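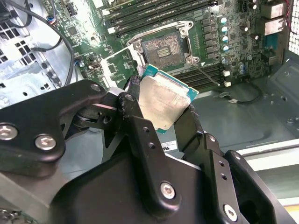
Arthorpe Parish Sound Archive
Progress report to the Agbeko Fund, 4th June

We said in January that we would have the whole collection catalogued by the summer. The collection then grew, as a result of our telling people about it. It now stands at 1,983 recordings, of which almost 200 are the same brass band playing the same march.

Cataloguing. Farhad Bagheri has finished the farming interviews and most of the school ones. The chapel tapes are slower going. Whoever labelled them favoured "Misc." and, for a change, "Misc. (2)". Farhad listens to each one through, and has become hard to beat on the subject of harvest hymns.

New interviews. Josefina Sosa and Ilham Mandagi have recorded 18 people who worked at the Drirkon biscuit works before it closed. Two of them disagree strongly over who dropped the custard cream mixture into the yard drain. We have kept both accounts and shelved them apart.
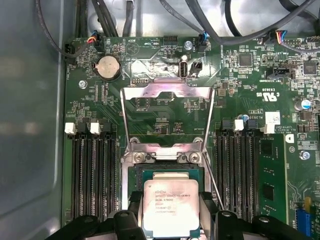

Permissions remain our weak spot. Forms have gone out to every family we can trace, and come back signed, unsigned or, in one case, with a recipe on the reverse. Kwadwo Fiadzo is ringing round the rest in the evenings.

Spending. We are under budget on travel and over on postage — see above. The listening day cost less than planned after the hall forgot to charge us for the urn. They have since remembered, and the sum will appear in the next report.

Still to do: the chapel tapes, the index of place names, and a decision on the band. We would like to move the unspent travel money to postage and would be glad of a yes or no before the next mailing.

Zerrin Uçar
Project lead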